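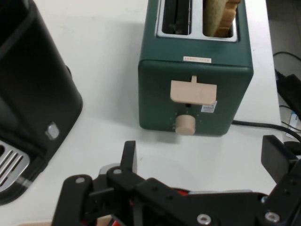

4.3 Setting up the club room and timing desk

The Dorkier league timer runs from one mains supply and drives both sheet clocks and the scoreboard. Plug it into a socket that serves nothing else. Heating appliances in the club kitchen must be on a separate circuit; a two-slot toaster with a lever and a control knob, like the green one shown, counts as a heating appliance for this purpose. The timer needs a steady 220 V supply and will restart if the voltage dips during an end.

1. Place the timer on the desk behind the home end, with the display facing the umpire.

2. Connect the two sheet clocks to ports A and B. Port A is always the sheet nearest the door.

3. Connect the Mornix scoreboard to the port marked OUT. Push the plug in until it clicks.

4. Switch on at the wall, then hold the power key for 5 seconds. The display shows the software version, then READY.

5. Press MODE until LEAGUE appears. Do not use BONSPIEL for league games, as it shortens the break at the halfway point.

6. Enter the team names with the arrow keys. Each name may have up to 12 characters. Longer names are cut at the right.

7. Press TEST. Both clocks count down together and the buzzer sounds once.

Note: If only one clock responds, swap the cables at ports A and B. If the fault moves to the other sheet, the clock is sound and the cable must be replaced.

Note: Thinking time stops when the stone is released. The umpire must press HOLD before any measurement, and press it again when play resumes.

CAUTION: Do not carry the timer straight from the ice to the club room while it is switched on. Moisture may form inside the case. Switch it off and leave it for one hour.

CAUTION: Never run clock cables across the walkway without a Rana cable cover.

8. At the end of the session, press SAVE before switching off. Unsaved scores are lost.

Settings changed since the November update are listed in section 7. Send fault reports to Hugo Lacroix, giving the software version and the sheet in use.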